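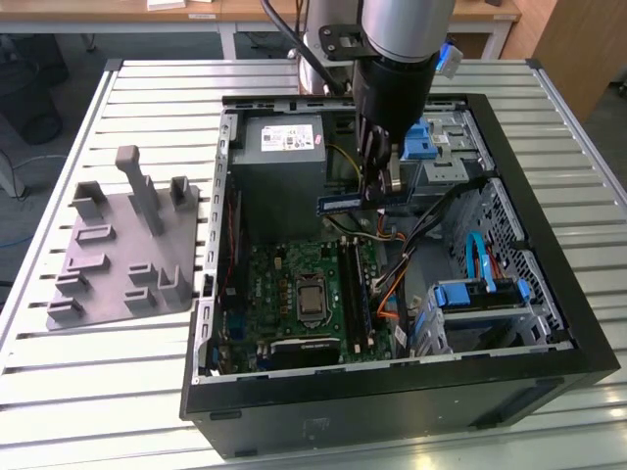

Manaia Ruawai asked at the end of the last lecture whether I was being unfair to e-bikes, given that she sold her second car after buying one. Fair question. One household selling one car is a data point, and a cheerful one, but these notes are about what happens when somebody takes a lot of cheerful data points and calls them a transport policy.

Week 5 notes: Do e-bikes replace car trips?
Updated 16/08/2018

1. The claim

You will meet it in nearly every brochure and council paper on the reading list. It goes something like "every e-bike sold takes a car off the road". Ask two things straight away. Off the road for how many trips? And compared with what the rider was doing before?

A person who used to catch the bus and now rides an e-bike has changed nothing about car traffic. A person who rode an ordinary bike and got tired of the hills has changed nothing either. Both turn up in the sales figures.
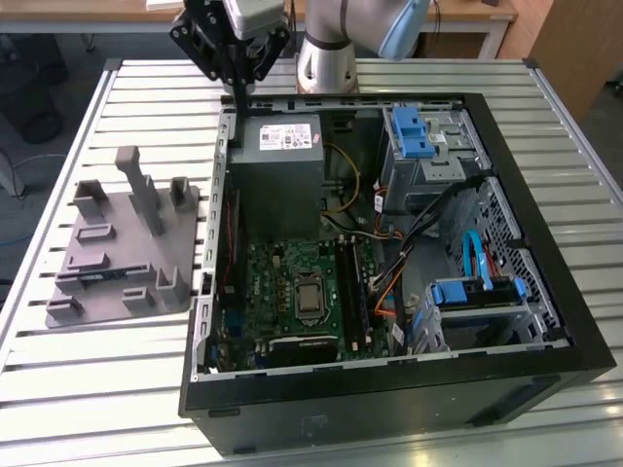 2. The Jorbridge trial

Jorbridge lent out Hivico commuter bikes in May and surveyed the borrowers when they handed them back. The summary says 53 per cent of trips "would otherwise have been made by car". It's a big number and it got a big headline. Now read the method.

Borrowers applied to take part. They were keen before they started. They were also asked to remember, weeks later, how they would have made each trip, and the form listed "car" first. There was no comparison group. The total was 2,074 trips, which sounds solid until you look at the appendix and find that almost 20 riders made most of them.

I don't say the result is wrong. I say we can't tell, and neither can Jorbridge.
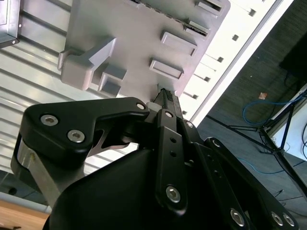
Fig. 3. Parts at close range.

3. Range, and who measured it

Manufacturers quote range for a light rider on flat ground, in the lowest assist setting, on a mild day. The Gilchrist hill route is none of those things. Keith Tuhiwai rode it on a Zirkodmont with a full battery and a loaded pannier, and ran out of assist 2 kilometres short of home. He then pedalled a heavy bike up the last rise, and his notes on the experience are in the reader (language warning).

Range matters to this topic. If people don't trust the battery, they keep the car in the driveway for the longer trips, and a car that's already paid for tends to get used for the short ones too.

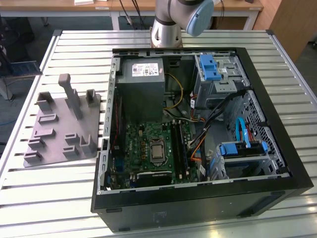 Cold weather makes it worse, and so does battery age. Neither gets much space in the sales material. When you read a range claim, write down the rider weight, the terrain and the assist level. If any of them is missing, treat the figure as advertising.

4. For the tutorial

Bring one published claim about e-bikes and car use. A shop website is fine, so is a news story. Find out who was asked, when they were asked, and who paid for the asking. Half a page is plenty.

Read the Jorbridge appendix before you come, especially the table of trips per rider. Manaia has agreed to put the other side, and I expect she'll do it well.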